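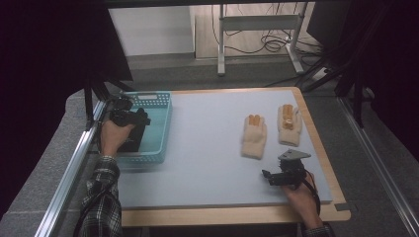
Why do gloves keep your hands warm?

Quick question. Is a glove hot? Put a thermometer in an empty one and leave it on a shelf. Same as the room. No heater in there. So where does the warm come from?

You! Your body makes heat all day long, even when you're asleep. Blood carries it down your arms and out to your fingertips. On a cold November morning that heat leaks away into the air, fast. Fingers are skinny, with lots of skin for their size, so they cool down quicker then your belly does.

Air is the secret

Still air is bad at moving heat. Good news for you. Wool and fleece are full of tiny gaps, and the gaps hold air. Your hand warms that air up and it stays put. Like a blanket you can't see.

Fuzzy stuff is extra good at this. All those little fibers sticking every which way, all that air stuck between them.
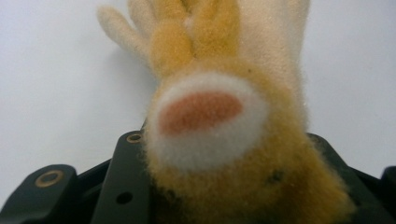 Cheuk-hei Yeh wrote in to ask why mittens feel warmer than gloves, if they're made from the same yarn. Great question. In a mitten four fingers share one room and warm each other up. In a glove each finger is all alone, with cold on every side.

What about wet gloves?

Yuck. Water pushes the air out of the gaps, and water moves heat much better than air. Then it starts drying, and that takes heat from you too. So change them if they get soaked.

Wind is sneaky as well. It blows right thru a loose knit and steals your warm air. 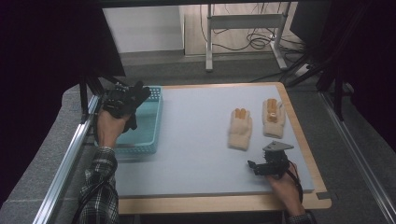 That's why ski gloves have a smooth outer layer, to stop wind, and a fluffy one inside, to hold air. Two jobs, two layers.

Try it at home

Fill 2 jars with warm (not hot!) tap water. Lids on. Pull a wooly sock over one. Wait 40 minutes, then feel the water in both. Which one won? Ask a grown-up to help with the jars.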